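Keeping a kitchen notebook for a year

I started writing down what I cooked last October, in a school notebook with a grid inside. I had tried apps before and dropped each one. The notebook stuck, mostly because it stays on the counter with a pencil in it and doesn't need charging.

The rules are simple. One line per dinner. What it was, what I changed, whether I would make it again. If I ate leftovers I write "leftovers" and move on. If we went out I leave the line blank. I don't write down prices or calories. I did prices for two weeks and it made me dread opening the thing.

The first month reads like somebody else's diet. There was a lot of pasta, and soup from the same pot over and over. I would have told you I cooked a wide range of things. On paper I had a short list and I went around it, with garlic bread next to nearly everything because it uses up whatever loaf is going stale.

The garlic bread is one of the few things that got better from being written down. My early lines say "too salty" and then, the following week, "too salty" again. I was using salted butter and adding salt to it. I had to read it in my own handwriting before I stopped. Now it's unsalted butter, two cloves grated fine, parsley, and the oven at the top rack. 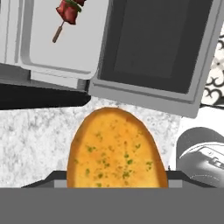
Orsolya Lakatos wrote in after my last post to say that I should give up on grading dishes altogether and only write what I would do differently. She has kept a notebook that way for longer than I have, and her argument was that "good" tells you nothing when you read it back in the spring. I think she's right. I looked at my own entries and "good" was on most pages. I have no idea what was good about the bean stew, and I've made it since and it was dull.

So from this month the lines are different. Yesterday's says: "Cabbage rolls. Rice half cooked first next time. Sauce thinner." That I can use.

Things the notebook did change

I stopped buying herbs in bunches for one dish. The lines showed me that dill turned up once and then never again for weeks, and I know where the rest of each bunch went. Parsley I use all the time, so parsley I buy. Dill I now plan two dinners around or skip.

I moved the spices. They used to be in the cupboard over the stove, where it gets hot, and the paprika had gone brown and tasted like dust. I'd written "flat" next to three different stews before I thought to smell the jar. They're now in a drawer on the other side. Labels on the lids, written in marker. The upper cupboards hold plates, glasses and the dry goods I buy in bulk, and I can reach all of it except the top shelf without a stool.

I also wipe the tiles after frying now, the same evening. That has nothing to do with cooking, but I started writing "fried" in the margin, and the margin reminds me. Grease that has sat on grout overnight takes twice the work.
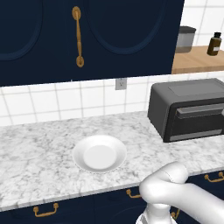 Things it did not change

I still don't plan the week. I thought a record of the past would make me organized about the future and it hasn't. I decide what's for dinner at 5 or 6 in the evening, standing up, and I look back through the pages for ideas only when I'm stuck.

I still can't make a decent pie crust. There are four attempts in there, all with notes, and the notes contradict each other. "More water" is followed by "far too much water." Máté Orbán told me to weigh the water and stop guessing, and I'll do that when I feel like making pie again.

I haven't gotten faster either. If anything I'm slower, as I now stop to measure things I used to throw in by hand. I don't mind it in winter. In July I went back to tomatoes on toast and wrote "toast" on line after line.

The notebook is nearly full. The grid ones are getting hard to find, and the shop I bought it from now has only ruled. I picked up a ruled one with 100 pages and will start on it when this one runs out. I'm going to copy the first few pages over by hand, only the recipes I've repeated, with the garlic bread first and the cabbage rolls once I've fixed the rice.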